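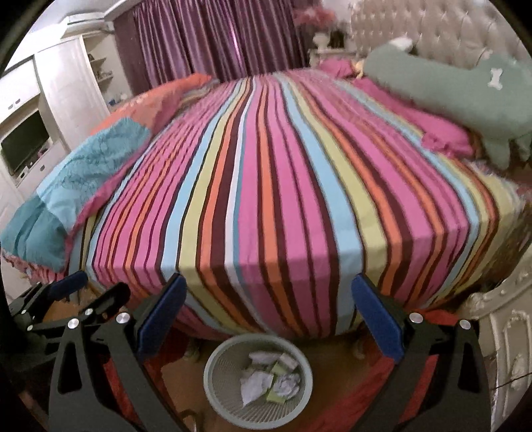 Our Kurno stripe on a big bed, with a padded quilt along one side.

Bright bedding: your questions answered

We get a lot of post about colour (keep it coming, we love it!) and the same questions turn up again and again. We last added to this page in March 2020.

Isn't a striped sheet too much for a bedroom?

We don't think so, but then we would put stripes on the ceiling given half a chance. The bed up there has pink, light blue, yellow-green, orange and dark maroon all in one sheet, with purple satin curtains behind it, and we think it looks wonderful. If you're nervous, begin with the pillowcases and live with them for a week or two.

Should the stripes run up the bed or across it?

Whichever you like. Lengthways makes a short bed look longer, and crossways is kind to a narrow one. Kurno is printed the same way all over, so on a square-ish mattress you can turn it round whenever you change the bed. Do check your measurements first, though!

Do the pillows have to match the sheet?

No! Choose one colour out of the stripe and repeat it. Hot pink is our favourite for this, and a ruffled end on a pillow softens all those straight lines beautifully. A second pillow in a smaller size and a paler or deeper pink is lovely too.

How do I fold a quilt so it lies along the side?

Lay it flat, fold it in half lengthways, then bring the folded edge over once more. Smooth it from the middle outwards and set it down on whichever side of the bed you don't get in. It can go straight or on a slant - we like a slant, it looks less like a hotel. If your quilt has a frill, leave the frill on the outside where people can enjoy it.

My sheet slides about. Any tips?

Flat sheets do wander, especially on a deep mattress. Tuck the foot end first and pull towards the headboard, then do the sides. If you prefer yours hanging loose over the edge, a cotton underblanket gives it something to grip. The Grønli underblanket comes in 2 depths, and the deeper one is the one to go for with a pillow-top mattress.

How hot can I wash it?

Kurno and Bonero sheets go in at 40. Wash new ones alone the first time, as the maroon can let go of a little colour, and dry them out of strong sun if you can. Expect the cotton to feel a bit crisp until it has had 3 or so washes. After that it's heavenly.

And the quilts?

Cool wash, gentle spin, and plenty of room in the drum. Give the quilt a good shake halfway through drying to keep the padding even. Ruffles can be pressed with a warm iron while still damp.

Can I wash a plush animal pillow?

Look at the label first. Many are happy in a pillowcase tied at the top, on a cool cycle, but they take ages to dry (longer than you'd believe). For a small mark, use a damp cloth and a drop of washing-up liquid.

How do I dust a buttoned headboard?

A soft paintbrush! Go round each button, then run the upholstery nozzle over the padding on low.

Is the Clellari stripe coming back?

Yes, we're thrilled to say. The new batch left the weavers in February, and it is listed under pattern number 1636. Please quote that number if you write to us about it.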